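Prirard Home Arm Demo Station
Open day notes and booking details

So this is the page for the demo station, and I'm going to write it the way I'd tell you about it if you walked in the door, because the spec sheet is a separate download and it's a bit dry (sorry, Takumi).

I work the floor at Kerkudo, and in April we had our first proper open day with the Prirard arm doing laundry jobs. We opened up at 10 a.m. and 169 people came through before we locked up, which was a lot more than I'd made coffee for! Takumi Tsuji ran the arm and I mostly answered questions and moved chairs.

What you see when you visit

The demo lasts 25 minutes. It's a real appliance on a real floor, with the arm working right up against it, and you can stand close enough to hear the joints. People love the door part. A round door on a hinge is harder than it sounds for an arm: it has to get hold of the edge, follow the curve as it swings, and then stay out of the way of the glass while it goes back for the clothes. Takumi likes to start with the top drum and one piece of clothing, then add more if the group wants to see it work a bit harder.

On the open day we had plenty of slow moments too. One run stopped halfway and Takumi had to start it over, and a little kid in the front row shouted "again!" so we did it again. I'd much prefer you see that than a polished video. If you're thinking of buying one for a laundry room or a care home, you want to know what a slow run looks like.

The fingers

I get asked about these more than anything else. The ones on the demo station have a black fabric cover, and the tip is rounded. The cover comes off, it goes in a cold wash, and you let it air dry (please don't tumble it, I've done that, it came out tiny). We sell spares in packs of two. Iida Harju, who came in to look at the station for her own shop, asked if the covers could be had in another color. Not yet! Black only for now, but I've passed it on.

The Ruteo software

Ruteo is what you use to set the jobs up. You take the arm through a job slowly, save it, and name it whatever you like. Takumi's are all named after soups. It holds 2000 saved jobs, and I can't imagine what you'd do with that many, but there it is. Menus are in English and Japanese.

What comes with the station

Arm and floor mount
One set of fingers plus a spare pair of covers
Ruteo license for one computer
Stop button on a long cable
Half a day of setup with one of us at your place

The washer and dryer aren't included. If you already have a stacked unit, send us the make and a photo of the doors, open and closed, and tell us how far it stands from the wall. We do need some space off to one side for the arm to come in from. Tight closets are a problem, and I'd sooner tell you that now than on setup day.

Renting

You can rent the station for up to 21 days. We did this with the Sugiyama showroom and they ended up keeping it an extra week, so ask early if you think you'll want more time. Delivery and pickup are part of the price. You'll need a level floor and a regular outlet, and somebody who's happy to stay in the room while it runs.

Coming to see it

Demos are by booking now that the open day is over. Mornings are quieter, and if you come at 9 you'll probably get Takumi to yourself, with as many questions as you like. Bring a shirt or a towel of your own if you want, we're glad to try it. No wool sweaters please, and nothing with long strings.

Parking is behind the building, and the side door is the one that's open. Use the booking form or just call and ask for the laundry demo.

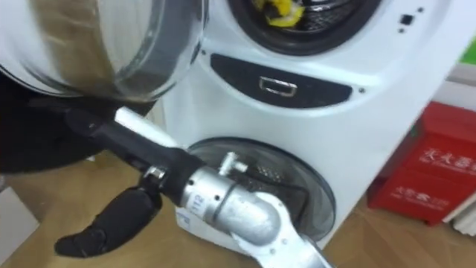

The arm at the stacked washer-dryer, top door open and a bit of yellow laundry in the drum.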